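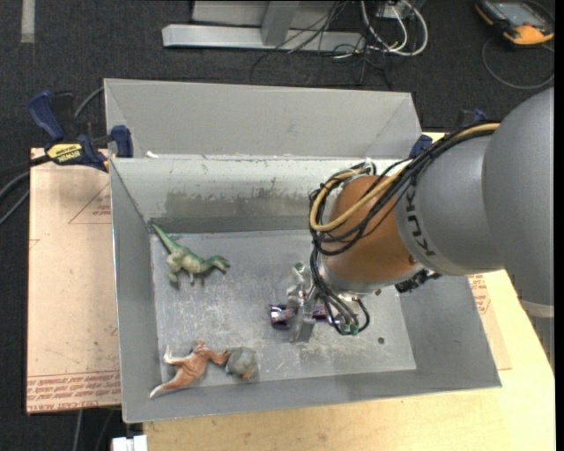
Attachment 1: Figure bin, floor and rear wall, before cleaning

Home | Tickets | Parts | Care Guides | Contact

Print this ticket | E-mail this ticket

Hendmont Bin and Tray Support
Ticket 212
Subject: Gray marks on toy figures after storage in metal bin
Opened by: Maxine Faulkner, Nilevine
Opened: August 8, 2022
Status: Closed

Problem as reported

We keep loose toy figures in one of your gray metal bins, the sloped-side model with the bare metal floor. The figures have been picking up thin gray lines and smears. It is worst on light-colored ones. On the dark glossy ones you have to tilt them under a lamp to see it, but it is there. The marks look like pencil and come off on a white cloth if you rub hard enough. Last check I pulled 31 figures with marks on them.

The bin floor is scratched and scuffed all over. There is also a wide dark smudge on the rear wall, low down in the middle, and I don't know what it is. The bin went into use in April. The compartment behind it is the same gray metal, but we keep boxed goods in that one and the boxes are clean.

I need to know if this is the bin coming off on the figures or something else, and what to clean both with.

M. Faulkner

Reply 1, Hendmont support

Thank you for the photo. Pale scratches on the floor are normal for this model and do not mean it is worn through. The floor has no paint on it, so there is nothing to flake.

Gray marks that wipe off are usually metal dust mixed with a little oil. Please do the following and write back with what you find:

Take all the figures out.
Wipe the floor with a dry white cloth, then a second part of the floor with a cloth dampened in dish soap and warm water.
Do the same on the dark patch on the rear wall.
Tell us the color of each cloth.
Run a fingertip lightly around the small round hole in the floor and tell us if the edge feels sharp.

Do not use steel wool. Do not use bleach.

Reply 2, Maxine Faulkner

Done. Results:

Floor, dry cloth: light gray.
Floor, soapy cloth: dark gray, nearly black after one pass.
Rear wall patch, dry cloth: almost nothing.
Rear wall patch, soapy cloth: brownish gray, slightly greasy. The patch got lighter but did not go away.
Hole: smooth on one side, rough on the other. It caught on the cloth.

I also ran a clean figure back and forth on an unwashed part of the floor. It picked up a gray line right away. On the washed part it took a lot more pressure to get any line, and the line was faint.

Reply 3, Hendmont support

That points to loose residue on the floor. The patch on the wall sounds like oil with dust stuck in it. It would be worth checking how new figures are wrapped when they come in, as some packing film carries a light oil.

For the bin:

Wash the whole inside with dish soap and warm water until a white cloth comes away clean. Expect to change the water several times.
For the wall patch, leave a soapy cloth lying against it for around 20 minutes and wipe again. Repeat once if needed. A faint stain left in the metal is all right.
Smooth the rough side of the hole with a 2000 grit pad, used wet. Wipe up all the gray paste afterward.
Dry everything, corners included.

For the figures, use soap, warm water and a soft cloth. Keep melamine sponges away from printed faces and shiny finishes.

If you want the floor covered, the Trokstead liner fits this model. It is a thin felt mat. Trim it at the hole or leave the hole covered, either is fine.

Reply 4, Maxine Faulkner

Bin washed, five changes of water. The wall patch is down to a shadow. Hole edge is smooth now.

Checked the wrapping. The figures from Sitthichai come in a film that leaves a slick feel on your fingers. The others don't. We will wipe those before they go in the bin.

All but two of the marked figures cleaned up. Those two have real scratches under the gray and I have set them aside as seconds. No mat for now. I put a few white figures in the washed bin for a week and they came out with no lines, except one on the heel of a boot that may have been there already.

OK to close.

Reply 5, Hendmont support

Closed. Wash the bin again when a dry cloth starts to pick up gray. To reopen, reply to this ticket and keep the number in the subject line.

Print this ticket | E-mail this ticket

Contact support | Copyright 2022 Hendmont | Back to top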